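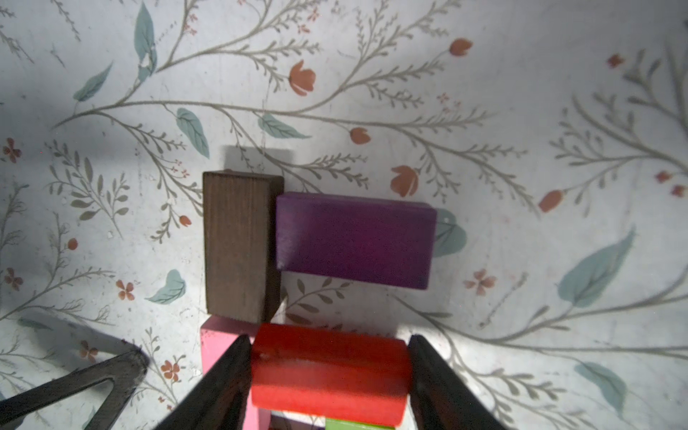 Jarmila Bartoš aprendió el español a los treinta años, y todavía dice que lo habla "con los zapatos de otra persona". Yo también lo aprendí tarde, por eso nuestra conversación fue lenta y bastante cómoda para los dos. Nos encontramos en la cocina de su casa en Astwood, un pueblo donde viven 1,319 habitantes y donde ella traduce cartas antiguas desde hace 19 años.

Las cartas pertenecían a una familia de comerciantes de sal. Están escritas en tres idiomas, a veces en la misma página. "El padre escribía de los negocios en alemán, pero cuando estaba enfadado cambiaba al checo", me explica Bartoš. "La hija contestaba en español porque se había casado en Cádiz. Yo creo que también lo hacía para molestarlo un poco."

Le pregunto cómo empieza una traducción. Me responde que primero lee la carta entera en voz alta, sin diccionario y sin lápiz. Después la deja dormir una noche. Al día siguiente escribe una versión muy fea, palabra por palabra, que no enseña a ninguna persona.

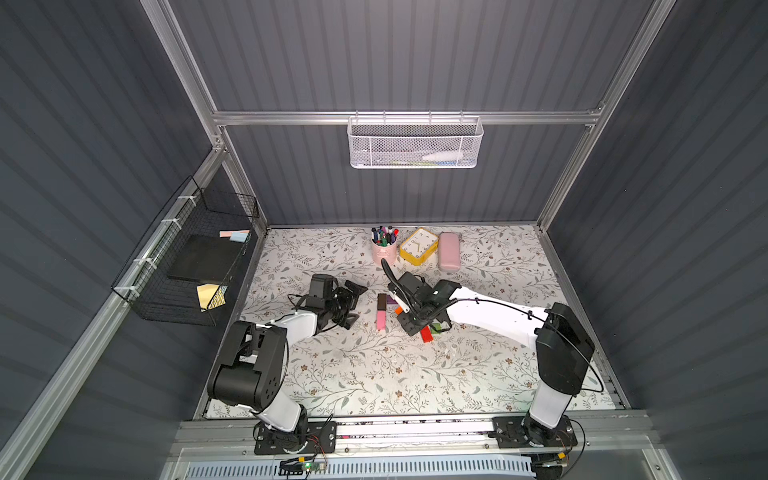 "La versión fea es necesaria", insiste. "Si empiezo con frases bonitas, las frases son mías y el comerciante desaparece. Él no escribía bonito. Escribía con prisa, repetía las palabras, olvidaba los verbos. Una vez me pasé 5 días con una sola línea sobre unos barriles."

La línea decía que los barriles estaban "cansados". Bartoš consultó a Corrado Farina, un tonelero jubilado, y él le contó que en su taller se hablaba así de la madera que ya no cierra bien. Ella dejó la palabra como estaba y no puso ninguna nota. Su editor de entonces, Esben Bergmann, quería cambiarla por "gastados". Discutieron por teléfono durante una tarde completa.

"Ganó él en la primera edición y gané yo en la segunda", dice, y se levanta para apagar el fuego del té. 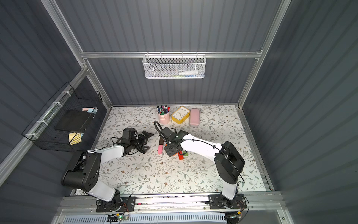
Pared del fondo con la cesta metálica blanca.

El segundo volumen de las cartas salió en abril con la editorial Makent. Es más corto que el primero y, según mi opinión, más triste. La hija ya es viuda y escribe menos. En una carta pide a su padre 6 pañuelos y no habla de nada más. Cuando le digo a Bartoš que esta carta me impresionó mucho, ella asiente con la cabeza y tarda en contestar.

"Es la que menos trabajo me dio", dice al final. "Todas las palabras estaban en el diccionario. Pero no sabía si debía escribir 'querido padre' o 'padre querido'. En español no es igual, ¿verdad? A usted le pregunto, que también viene de fuera."

Le confieso que yo tampoco estoy seguro.
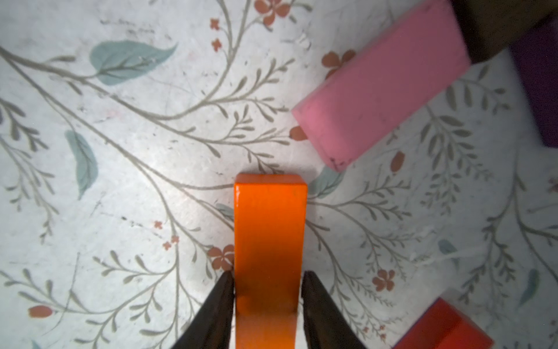 Hablamos después de los errores. Bartoš guarda una libreta con los suyos, ordenados por años. El más conocido es un "puerto" que debía ser "puerta", y por el cual un personaje del primer volumen llega en barco a una casa de montaña. Una lectora, Signe Grímsdóttir, le escribió para avisarla y desde entonces revisa todos sus manuscritos.

Ahora prepara el tercer volumen, con las cartas del hermano menor, que tenía muy mala letra. No quiere decirme la fecha de publicación. Me acompaña hasta la parada del autobús y por el camino me corrige, con mucha educación, un subjuntivo.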